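Countertop Storage in Shared Student Kitchens
Final Project Report, Housing and Interior Studies
Submitted by Nomvula Buthelezi and Lizelle Sibiya
15 Jan 2018

1. Purpose

The purpose of this project was to determine how everyday tableware can be kept on an open surface in a shared kitchen without reducing the space available for preparing food. The kitchens at Zornwood Hall were built with few wall cabinets, and residents commonly leave dishes beside the sink between meals. The Housing Office asked that any proposal avoid drilling into walls and remain within a budget of 100 dollars per kitchen.

2. Background

Zornwood Hall has 14 shared kitchens. A questionnaire was sent to residents at the start of the term, and 845 individual comments were received and sorted by topic. The largest group concerned a lack of places to put clean dishes. A smaller group concerned food left out in bags, fruit and vegetables in particular. Complaints about the refrigerators were outside the scope of this project and were passed to the Housing Office.

The previous report on this subject, prepared for Caka House, recommended closed plastic bins. Residents there stopped using the bins within one term. Several wrote that they could not tell what was inside and bought duplicates of items already in the kitchen.

3. Method

Three types of holder were selected for study: upright racks for plates, post stands for mugs, and shallow trays for produce. Each was assessed on the floor area it occupied, the ease of removing one item without moving another, and the ease of cleaning underneath. Measurements were taken with a steel ruler and entered on a common form. Nomvula Buthelezi was responsible for the layouts and Lizelle Sibiya for the questionnaire and the cost tables.

4. Findings

An upright plate rack requires more height than a stack but allows any plate to be taken first. Residents preferred this arrangement even where the stack was smaller. Post stands gave good results for mugs with large handles and poor results for heavy mugs with narrow ones. Open trays were accepted for produce that is used within a few days.

Total spending for all kitchens under the proposed plan would be 1,694 dollars, or 121 dollars per kitchen. This is above the limit set by the Housing Office. Removing the fabric baskets from the plan brings the cost below the limit, and both versions are given in the appendix.

Mugs, corn and other items on the brown mat 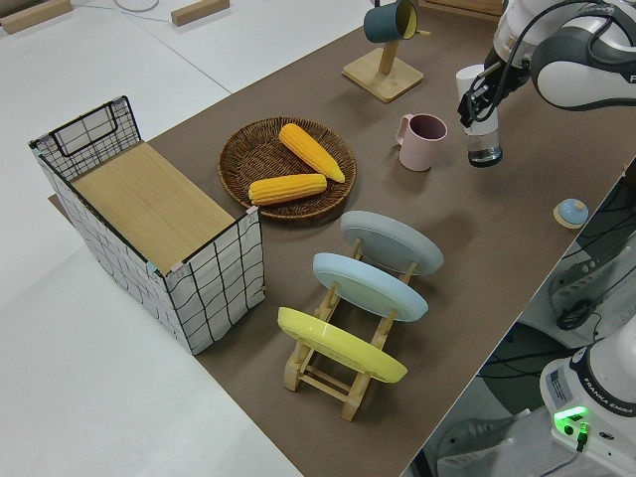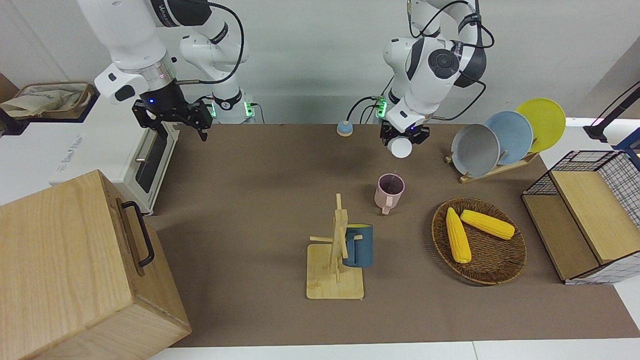
5. Discussion and Recommendations

Mug storage was the point on which the authors differed most. A stand with a small base can be placed almost anywhere, but its capacity is limited and residents tend to put the next mug down wherever there is room. In both layouts one mug hangs from the wooden stand while the pink one stands on the mat, and the second mug takes up surface that could be used for a cutting board. We recommend one stand for every two residents, placed within reach of the kettle. The woven tray should be kept for produce only and should be emptied at the end of each week. A trial in two kitchens is proposed for February, with a short questionnaire to follow.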